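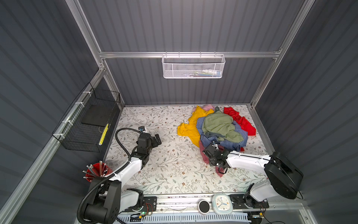
No. 6

Tuesday nights are laundry nights at the club again. We spent the winter on block stacking, which went well enough that everyone got bored with it by December, so the two-arm cell is now set up for clothes. The pile has a mustard piece, a red one with a glossy finish, a blue and white check shirt, and sage and dusty rose on top of and below that. I brought in the check shirt myself and I would like it back at the end of the term.

The task is called Flondemlow in our repo. Lauri Hyvönen named it and has declined to explain the name. The rules are short. Start with a heap on the mat, end with every garment separated from every other garment, no folding. Folding is a later project and probably a later group of students.

Most of the difficulty is in the grasp. A parallel gripper closes on whatever is between the fingers, and in a heap that is often two layers. With the right arm into the check shirt it is very easy to have the rose fabric in the same grip. The arm does not know this. The motor current looks the same for one layer of shirt as for one layer of shirt plus something thin, at least at the resolution we get from our drivers. Rizwan Weerakoon logged 300 closes by hand and plotted current against layer count, and the plot is a cloud.

So we are trying the other approach, where the left arm stays out and watches. The wrist camera gets held over the bare side of the mat while the right arm lifts, and if more than one color leaves the heap, the controller opens the gripper and tries again at a new point. This depends on the garments being different colors. Eero Koskela has pointed out that his own laundry is all black. Noted.

The mat is a problem of its own. It is cream with a vine print and very small flowers, and the segmentation model likes to call the pink flowers part of the rose garment. I wanted a plain mat. Lorne Carrier wants to keep this one on the grounds that real rooms have patterns in them, and he did the labeling, so it stays. We have 2446 labeled stills, and after the last round of training the flower errors are mostly confined to the area close to the pile edge.

Some changes to the cell, for anyone who was away:

The black mesh basket is now on the diagonal rail on the left wall, held with white cable ties. Please cut them flush. The white basket is on the back rail by its hooks and comes off if you need the clearance.

Pencils live in the red cup by the left arm. The cup is inside the left arm's reach, and the soft limits in the config now account for it. If you move the cup, move the limits. The same goes for the blue clock on the front rail.

The cable loop on the left arm is wide on purpose. With a shorter loop the conduit pulled on the wrist at full extension and we lost up to 6 mm at the fingertips. Veikko Honkanen rerouted it over the link and the repeatability test passes again.

Wiring at the front is still exposed. I know. The cover is drawn and waiting for the printer, which Imora has been using for their drone frames.

On software: the branch to use is declutter-2. The old branch still has the block-stacking home position, which puts the right forearm lower than you want with fabric on the mat. Episode 472 in the log is what that looks like, and there is a sleeve wrapped around the wrist joint for most of it. If you get a wrap, hit stop, cut power to that arm and unwind it by hand. Do not try to back it out from the keyboard.

Next session we rerun Rizwan's test with the fingers padded. He has two thicknesses of silicone sheet and a strong opinion about the thinner one. I will post the plot either way, along with the config diff, once Lauri has merged his half of it.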